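The method had been Tuva Granström's idea, and by March her father had stopped arguing with it. The arm at Drevodine would learn to put the blocks in by failing. It got 500 attempts with the red piece, and after each miss it was allowed to shift its guess by a small amount – never more than 2 millimetres.

"You could just tell it where the hole is," Kjell had said at the start.

"Then it knows one hole."

He brought his sandwich down to the lab most evenings and watched through the open side. The arm would carry the block over the blue board, stop just above it, and wait while the program made up its mind. Kjell found that he waited too, with the bread halfway to his mouth.

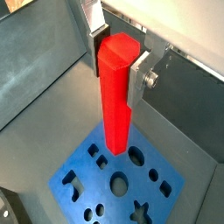

Attempt 202 was the one they talked about later. The block touched down on solid board, slid a little, and stopped. Until then the arm had always lifted straight away. This time it kept a light pressure on and moved in a small circle, as a person does with a key in the dark.

Tuva scrolled back through the log. She had not written a circle.

"Is that right?" Kjell asked.

"It isn't wrong." She read the numbers again and copied them into her notebook. "Sjöberg will say it's noise."

"Will he be right?"

"I don't know yet. Ask me at 500."

Kjell folded up his sandwich paper and pulled the other chair over to the bench. The arm went back up for the next one.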